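Section 4: Fitting and Levelling the Flika Wall Cabinet

4.1 Before you begin

This section applies to the Flika wall cabinet in both the single and the double width. It should be read in full before any holes are drilled. Readers who have bought the floor-standing model should go to Section 6, as the fixings supplied with that model are different and must not be used on a wall.

Two adults are needed for steps 5 to 9. The double cabinet weighs 18 kg without its shelves and must not be lifted by one person.

You will need the following tools, which are not supplied:

A spirit level
A tape measure and pencil
A drill with a masonry bit or wood bit, to suit the wall
A cross-head screwdriver
A pipe and cable detector
A soft cloth

Check the contents of the fixings bag against the list inside the lid of the carton. If anything is missing, please contact the Trarnberg parts desk before starting work. Quote the model number and the batch code printed on the carton label. Do not replace missing screws with others of a similar size.

CAUTION: The fixings supplied are for solid brick and concrete block only. For plasterboard, lath and plaster, or any wall of unknown make-up, ask a qualified tradesperson which fixings to use.

4.2 Unpacking and checking the panels

Open the carton on a carpet or a folded blanket. Lay the panels flat and leave them in the room for 30 minutes before handling them further - longer if they have been kept in a cold garage or delivery van. Look along the joints and the broad faces in good daylight. Small differences in shade between panels are normal and do not affect the guarantee.
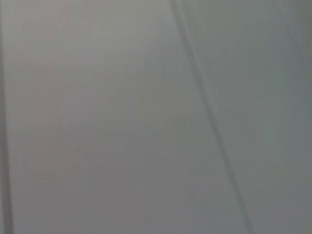
Any damage from transport must be reported within the period stated on your delivery note. Keep all the packaging until the cabinet is on the wall and the doors have been adjusted. A cabinet returned without its corner blocks cannot be accepted.

Do not peel off the protective film, where fitted, until step 12.

4.3 Marking the wall

1. Decide on the height of the cabinet. Where it is to hang above a worktop, leave a gap of 459 mm between the worktop and the underside of the cabinet. Where it is to hang above a hob, follow the hob maker's instructions, even if these ask for a greater gap.

2. Run the detector over the whole area, including 300 mm above and below the line of the rail. Do not drill directly above or below a socket or switch.

3. Draw a level line for the top of the hanging rail. Use the spirit level for the full length of the line. Do not measure up from the floor at each end, as few floors are level.

4. Hold the rail to the line and mark the centre of each slot.

Note: In older buildings the wall may bow. If the rail rocks when held to the line, pack behind it with the plastic shims supplied. Up to three shims may be used at any one fixing. If more are needed, the wall should be made good first.

4.4 Hanging the cabinet

5. Drill the holes, clear the dust and push the plugs in until they are flush with the wall.

6. Screw the rail to the wall. Tighten the two end screws first, then check the level again before tightening the others.

7. With one person at each end, lift the cabinet above the rail and lower it until both brackets drop over the lip. Keep fingers clear of the gap behind the cabinet.

8. Pull gently on the lower edge. If the cabinet moves away from the rail, lift it off and repeat step 7.

9. Turn the bracket screws inside the top corners clockwise to draw the cabinet in to the wall. Stop when it is firm. Over-tightening will strip the thread.

WARNING: Do not load the cabinet, or allow children near it, until the safety screw has been fitted through the lower back brace as shown on the carton leaflet.

4.5 Setting the doors

Each hinge has three screws. The front screw moves the door from side to side, the rear screw moves it in and out, and the plate screw raises or lowers it. Make changes of a quarter turn at a time and close the door after each one.

10. Start with the door nearest the corner of the room. Set its height so that its top edge is in line with the top of the cabinet.

11. Set the next door to match the first. The gap between them should be even from top to bottom. If it is wider at one end, turn the front screw on the upper hinge only.

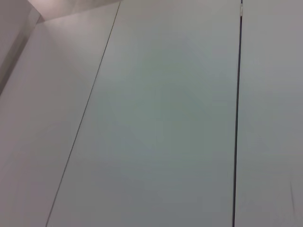

12. When all doors are set, remove any film, pulling it back slowly on itself. Wipe the faces with a soft cloth and clean water. Do not use scouring cream, bleach or any product containing solvent.

Note: Doors may settle in the first few weeks of use, above all in a kitchen or utility room. Repeat steps 10 and 11 if they begin to touch.

4.6 Cabinets supplied to landlords and housing schemes

Where cabinets have been ordered under the Mulisham refit contract, the fitter must complete the card found in the door pocket and return it to Corina Oberholzer at the site office. Cards for the Pangilinan block should go to Shiela Layug. Tenants should not be asked to sign for work which they have not been able to inspect.

Fitters should note that the rail height for this contract was revised in February. Drawings issued before then should be destroyed.

For the care of hinges and the yearly check of wall fixings, see Section 7.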